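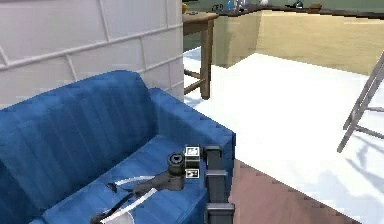
The blue striped armchair

19 December 2011

Keeping a Prayer Corner (and a Feast Calendar) Without Wrecking the House

I get more mail about candle wax than I do about anything I write on prophecy or the church year, so I'm giving in and doing a whole page of household stuff. Most of you keep vigils at home this time of year, and most of you apparently keep them on good tablecloths!

Wax first. Let it go completely hard. I put an ice cube in a sandwich bag and hold it on the spot, then lift the wax with the edge of an old library card. Whatever is left comes out with a paper towel on top, another underneath, and a warm iron with no steam. Keep moving to a clean bit of towel. Colored wax is worse, and the purple Advent ones are the worst of the lot (I have a runner that will be faintly purple until the Second Coming). After ironing I dab that kind with rubbing alcohol, trying it on a hem first.

Beeswax tapers get a white bloom on them in storage. It buffs right off with a piece of nylon stocking. Store them flat, in the dark, wrapped in plain paper, and well away from the furnace. Mine bent like bananas one June and I burned them anyway.

Incense is the next thing people write about. Half a grain is plenty in a house. Sum-yee Choi burns hers over a layer of clean sand 5 cm deep in a heavy brass bowl, and I copied her after I scorched my shelf. Crack a window before you light it, not after. If the room still smells like a cathedral on the second day, leave a saucer of baking soda out overnight and wash the curtains – curtains hold on to it longer than anything.

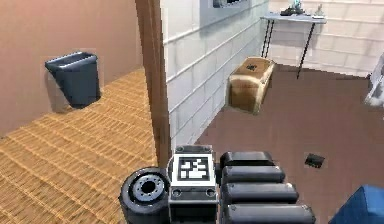 And do wait for the charcoal. I leave mine in the sand until the next morning, then pour water over it outdoors before it goes anywhere near the trash. I used to think an hour was fine. It can still be hot enough in the middle to start something, so please don't be me.

Now the calendar. I keep one big paper one on the inside of the pantry door with the feasts in red pencil, the fasts in green, and new moons and eclipses in plain pencil, since those are the ones I copy down wrong. Biljana Đorđević sends me the Julian dates every year and they go in the corner of each square, very small. When I tried doing all of it on the computer I stopped looking at it inside of a week.

Oil lamps: trim the wick straight across, keep the flame low, and wipe the glass with newspaper once it's cold. I give the glass 45 minutes to cool. Cirilo Bañuelos floats his wick on olive oil over an inch of water, and he says the lamp puts itself out when the oil is gone. I still don't leave the room.

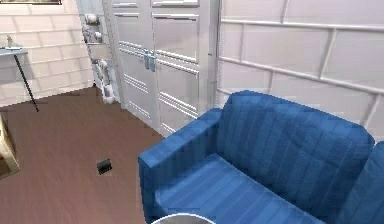
How do I get soot off the wall above my icon shelf?

Start with a dry soot sponge from the hardware store and wipe in one direction, turning to a clean side as it blackens. Don't wet the wall until the sponge stops picking anything up, or you'll smear it into the paint. After that, use warm water with a drop of dish soap and pat dry.

Palm branches from last spring, if you still have them, can go back to the parish before Lent. Call first and ask when they collect.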